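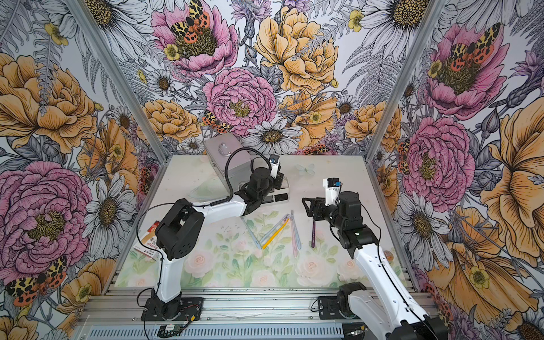 *Slide 1: toothbrushes, bandages and a silver case on a rose print*

# Getting the Family Groups Done Before the Soup Goes Cold

Speaker notes, November meetup. Talk runs to eight slides, questions after.

**Opening (slow down, let people find a chair)**

Hello everybody, and thank you for coming out when it gets dark this early. I'm Fiona Dunbar, I've been photographing weddings for a good long while now, and tonight I want to talk about the part of the day that most of us would happily skip. I mean the family groups. Grandma on the left, the cousins at the back, somebody's new boyfriend hovering at the side wondering if he's wanted.

I used to dread them. I'd spend the whole ceremony with one half of my brain on the list in my pocket. These days I look forward to them (I really do!) and I'd love for a few of you to go home feeling the same way.

Say thank you to Blair for setting up the projector.

**Slide 2: The Edwards wedding**

Let me start with the one that went wrong. The Edwards family, a lovely bunch, married at a country house called Womemero, with a big lawn and a long flight of stone steps. The bride's mother sent me her list of groups the night before. I read it in bed on my phone, thought "that's a bit long," and went to sleep.

There were 61 groups on it. With 117 guests! Some of those people were in more pictures than the bride.

*(pause here, people usually laugh or groan)*

So I started at the top and worked down, as you do. The first group was the entire family on both sides, and it took forever to gather them, and then I let them all go, and then I needed most of them again. By the time the meal was called we had barely made a dent, and the groom had the kind of smile on him that you see at the dentist. I finished the rest in little bits between courses. The bride missed her own soup. She was very sweet about it, and I still think about that soup.

**Slide 3: Have the conversation early**

What I do now is call the couple well ahead of time, on the telephone, with a cup of tea in my hand. An email gets you a list. A call gets you the story behind the list, and the story is what you need.

Things I ask on the call:

- Who would you be heartbroken not to have a picture with?
- Is there anybody who shouldn't stand next to anybody else?
- Who finds it hard to stand, or to manage steps?
- Who in the family has a loud voice and knows everyone's name?

Take your time over the second one. People will say "oh no, everyone gets along fine," and then there's a little silence, and if you leave the silence alone they'll tell you about Uncle whoever and the boat.

I ask for no more than eight groups in the formal session. If they want more, I tell them I'll gladly catch the rest during the party, when everybody has loosened up. Nearly all of them say yes to that with a sigh of relief.

**Slide 4: The order**

Big to small, or small to big? You'll hear both, and Lewis Semple and I have been arguing about it for years over very bad coffee. Lewis goes big to small so that guests can be let go toward the drinks as he works. I do that too on a large wedding, with one change: grandparents come first, before the big one. They get a chair, they get their picture, and they get back indoors to the warm.

After that, one side of the family at a time, and I add or remove people without moving the couple. The couple stay planted. I cannot say this strongly enough. If the couple wander off, somebody will hug them, and then somebody else will, and you've lost them behind a hat.

Small children go early as well. A two-year-old in a bow tie has a very short shelf life.

**Slide 5: Your helper**

Remember the loud voice from the phone call? At the last wedding I did this summer it was the groom's brother-in-law, Ruaridh Mackay, who coaches youth soccer and could be heard from the parking lot. I gave him the list on a card, in big print, and he stood beside me and called out the next group while I was still shooting the one in front of me. We were finished so quickly that the caterers hadn't put the canapés out.

Pick one helper from each side if the families don't know one another. Give them the card before the ceremony. Introduce yourself properly, use their name, and thank them in front of people.

**Slide 6: Light and where to put everybody**

Keep this short, most of the room knows it.

- Open shade first choice, and check it at the actual hour. Shade at noon may be full glare at four o'clock.
- Even light across the whole row matters more to me than a pretty view.
- Have a rainy place picked out. Walk to it, stand in it, clap your hands and see if people can hear you.
- Focus on the front row, stop down enough to hold the back one, and take several of each. Somebody is always blinking, and it's usually the person paying.

*(Show the two versions of the steps photo. Ask the room which they'd deliver. Give them a minute, this always turns into a nice chat.)*

**Slide 7: Afterward**

I deliver the groups in their own folder, named by who's in them, and I send that folder ahead of everything else. Grandparents want prints, and they don't want to wait on the album. I keep my lists in Drotero, but Ewan Niven uses a paper notebook and has never lost a page of it, so please don't go buying anything on my account.

For the album itself, I put the groups together on a spread or two near the back. Pultetti do a nice matte page that takes small faces well. If somebody asks about cost, tell them to find me at the break and I'll pull up what I paid.

One more thing on time. I ask for 90 minutes between the ceremony and the meal, and I plan the groups for the first third of it. What's left goes to the couple, a bit of a walk, and a sit-down for everyone, me included.

**Slide 8: Questions**

If it's quiet, start with Lewis, he'll have one. Likely ones:

- *Divorced parents?* Separate groups, same number of pictures for each, and agree on it during the call.
- *Guests shooting over your shoulder?* I let them have a turn first, count to three with them, and then ask for all eyes on me.
- *What if someone's missing?* Move on to the next group and send the helper to look in the bar.

Card template is on the table by the door. Remember to collect the spare adapter from Blair.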